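Hand-held gripper slips on thin cotton, grips fleece fine. Pads or jaw alignment?

Posted in End Effectors / Maintenance
Povilas Ramanauskas

I look after one hand-held two-finger gripper, a Truron body with a wide-angle camera on it. It is used for picking up household textiles: blankets, cushion covers, printed cotton, whatever is on the pile. Fingers are black plastic, with a dark blue pad on the inner face of each, held on with double-sided tape. A screw near the top of each finger goes through the bracket.

The problem started in July after I replaced both pads. Thick fabric is no trouble. Fleece comes up on the first squeeze nearly every time. Thin woven cotton gets pinched, the fold rises a little, and then it slides out downward with the jaws still closed. It gets worse toward the end of a session.

What I have done so far:

Cleaned the pads with isopropyl and let them dry.
Tightened the finger screws.
Checked that the trigger returns fully.
Swapped left and right fingers. No change.

The pads came from Doolan and are listed as the same thickness as the old ones, 2 mm. I threw the old ones out before measuring them, which was a mistake. Closing them on a strip of printer paper, I can pull the paper out from the tip end with little effort. From the base end it holds.

Typical pile and approach:

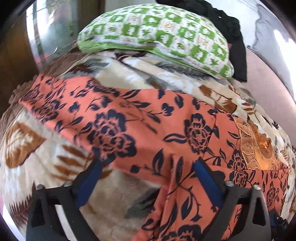
Fingers against the orange print, fleece blanket underneath.

The cloth is usually gathered in a fold like that when I close on it, with the crease running between the fingers. I am trying to work out whether to buy a softer pad or whether something is bent. The rest of the tool is in good condition. I would prefer not to open the linkage unless I have to.

Rasmus Paju
Accepted reply

Your paper test already tells you most of it. Holds at the base, slips at the tip: the pads are touching at the base first and the tips never load up. Fleece hides this, as it is thick enough to fill the gap. One layer of cotton is not.

Do this before you buy anything.

1. Clamp the body lightly in a soft-jawed vise, fingers up. Hold it by the body and keep the vise off the linkage.

2. Close the jaws slowly until the pads just touch. Look through the gap against a lamp. If you see a thin wedge of light at the tips, the fingers are diverging.

3. Back off the finger screws half a turn. Hold the pads flat together over their whole length with a small clamp, then retighten the screws a little at a time, going left, right, left, right. Running one side down fully first pulls the bracket over. On a lot of these brackets the hole has enough clearance to matter.

4. Repeat the paper test at tip, middle and base. You want the same drag at all three.

If the wedge is still there, peel the pads and look at the tape. When a pad is replaced, old adhesive often stays behind at the base end, where it is awkward to reach with a scraper. A leftover strip there acts as a shim and holds the tips apart. Take it down to bare plastic, wipe, and let it dry fully before the new tape goes on. Leave the tool overnight with the jaws closed on a flat piece of card.

The "worse toward the end" part is probably lint. Cream fleece sheds, and a pad full of fibers has very little friction on smooth cotton. Wipe the pads with a damp cloth every 150 picks or so. Go easy on the isopropyl — on some foams it hardens the skin.

Only after all that would I look at a softer pad.

Kristaps Sepp

Had the same thing. Put Tellus silicone pads on it. Much better grip on cotton but they grab the fleece and won't let go of it when you open. Went back to foam.

Also check the trigger spring.

Kristaps Dambrauskienė

Agree with Rasmus on the order of work. Two additions.

Mark the screw heads and the bracket with a paint pen once it is aligned. You can then see at a glance if one has moved. Mine drifted after about 14 sessions. A low-strength threadlocker stopped it, but check first that it is safe on your plastic. Some kinds will crack it.

Second, the listed pad thickness does not include the tape on some brands. The Wandis ones are sold that way. Measure pad and tape together with calipers, without squeezing the foam, and write the number down this time.

Povilas Ramanauskas

Wedge of light at the tips, yes. There was a band of old tape at the base of the left finger and a smaller one on the right. Scraped both, new tape, retightened alternately. Paper now drags the same at tip and middle, slightly more at the base. The orange print lifts and stays up. Will measure the next set of pads before fitting.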